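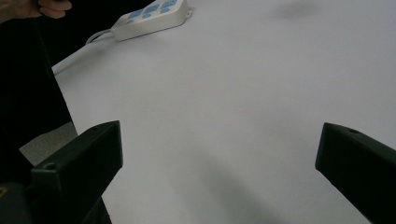
¡Buenos días a todos! Abro hilo, que hay novedades de Tristine y me apetecía contarlas con calma (café en mano, como siempre) 🧵

**1/** La beta abierta para Android sale el **2018-10-11**. Trae 16 niveles nuevos y el modo cooperativo que lleváis pidiéndome desde julio, que se dice pronto. Lo he jugado tanto con mi hermana que ya ni nos hablamos en el puente del nivel 4.

**2/** Ya sois más de 1.285 en la lista de espera y no sé ni cómo daros las gracias. Cuando colgué el primer prototipo esperaba que lo probaran mis primos y poco más, así que imaginaos la cara que se me ha quedado.

**3/** La música es de Alaric Strickland, que ha compuesto tres temas preciosos. El del faro es mi favorito, ponedlo con auriculares, por favor.

**4/** Si hacéis juegos para móvil, pasaos por el foro de Zemora. Hay gente que dibuja, que programa, que traduce, que solo viene a jugar... y todos contestan con una paciencia infinita (a mí me salvaron con el guardado en la nube).

**5/** Los fallos, mejor por el formulario de la beta que por mensaje privado, que luego se me pierden y me da mucha rabia. Decidme modelo de móvil y nivel, con eso me apaño.

**6/** La versión de iPhone va más despacio, todavía no tengo fecha. ¡Un abrazo enorme y nos leemos en el foro! 💛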